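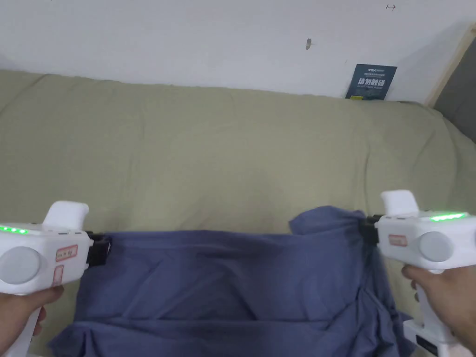 4. Rules of practice for home sessions

4.1 Setting up the room

When we began writing these guidelines at Praltotari, we had the idea that a single page would do the job. Luana Rocha had drafted something similar for kitchen work, and it seemed a small step to carry it over to cloth folding in bedrooms. We were wrong about that, and much of what follows grew out of long (and very friendly) arguments about what a rule ought to ask of the person holding the grippers. Fabric behaves differently from mugs and plates. It sags, it hides its own corners, and two sensible people will fold the same piece in ways that have very little in common.

Our first rule concerns the surface. The operator chooses one broad, soft surface, such as a bed, and keeps to it for the whole session. Its cover should be plain and should differ clearly in colour from the cloth being handled. We don't ask for the cover to be ironed or pulled perfectly smooth. An earlier draft did, and Gleice Bastos argued, quite rightly in our view, that a policy trained only on flawless sheets would be of little use in anybody's home. Ordinary creases are welcome, then, and operators are asked to leave them alone between episodes.

The second rule covers things that belong to the room and play no part in the task. Any item marked as not to be touched stays where it is, even when it is within view, and the cloth must never be laid over it or dragged against it. Reviewers check this first, before they look at the fold at all.

4.2 Holding and moving the cloth

Both grippers carry a label, and the labels must stay readable from one end of the session to the other. A worn or lifting label is replaced before work starts, and the change is written in the log along with the time of day. Indicator lights are checked on both sides at the same moment. We had originally allowed them to be checked one after the other, but the Traston reviewers found this too easy to rush, and we were glad to take their advice.

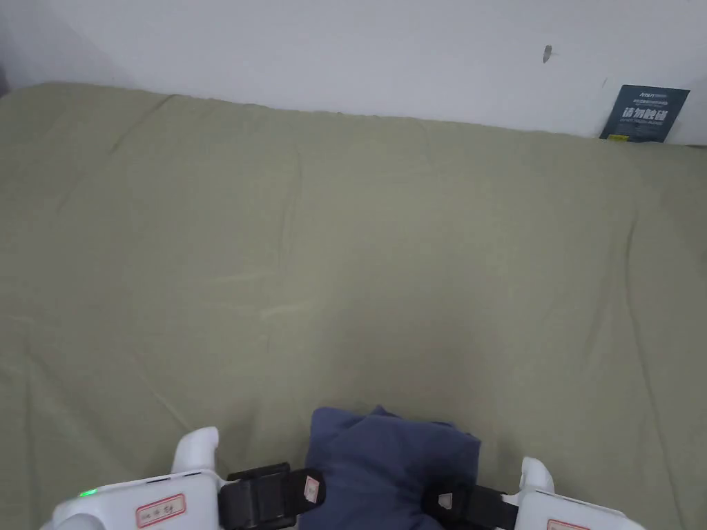

For flat folds, the operator takes the cloth by two corners, brings the upper edge level and pauses for a slow breath before lowering it. For gathered holds, where the fabric is bunched between the two sides, no pause is needed, but the grippers should stay low and well away from the wall. Each episode contains one kind of hold only. Mixed episodes are lovely to watch and terribly hard to annotate, as Pao-chu Cheung patiently explained to us more than once.

We limit a session to 22 episodes, followed by a rest of at least 16 minutes. Some operators would happily carry on, and we understand the temptation when the work is going well, but wrists tire sooner than enthusiasm does. Dropped cloths are kept in the record and flagged as drops. They are never trimmed out by the operator, whatever the reason, and the decision to exclude an episode rests with a second reader who wasn't in the room.

4.3 Trial of the rules

Mirela Guimarães and Washington Arruda applied the draft to almost 800 episodes collected in April, each working without sight of the other's notes. Most of their disagreements came down to the word "level" in the rule on flat folds, which we have since illustrated in the operator handbook.

Figure 4. Hand-held gripper work with a dark blue cloth at a green-covered surface.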